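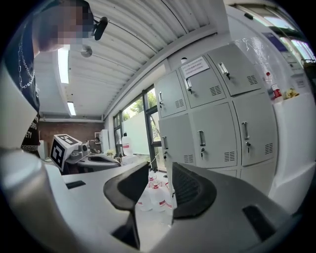
One of the grippers, by the lockers, before lunch.

October. Spent the morning on the two hand grippers. The left one has been closing late since we swapped the finger pads, so I took the jaw off, cleaned the slide and put it back with a drop of the Pasine oil. It took 2 tries to get the pads to meet evenly. Manee Sriwong did the marker cubes and went over the screws again.
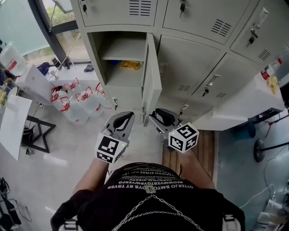 After that I ran the locker door routine with both hands. We are at 3,105 runs on this pair, and the log sheet says the pads should be looked at every 365. I missed the last one by over a week. Wrote it in the book so I can't pretend otherwise.

We use cookies to improve your visit. Accept / Manage settings

Lunch at the desk. Typed up two lines for the setup sheet while I ate, as Escobar keeps asking:

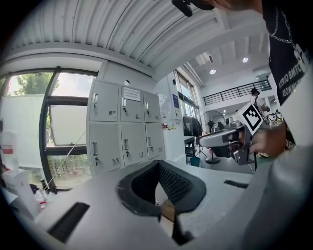

When should the jaw be zeroed? After any pad change, and again if the gripper has been dropped or left unplugged overnight.

The Clarum software lost the left gripper once around two in the afternoon. I reseated the cable at the handle end and it came back. I still think the connector is worn. 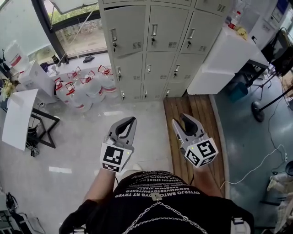 I want to try the spare cable before ordering from Tanberg, who took 4 weeks last time. Manee thinks the clip is at fault and the cable is fine. Left the spare on my chair so I see it first thing.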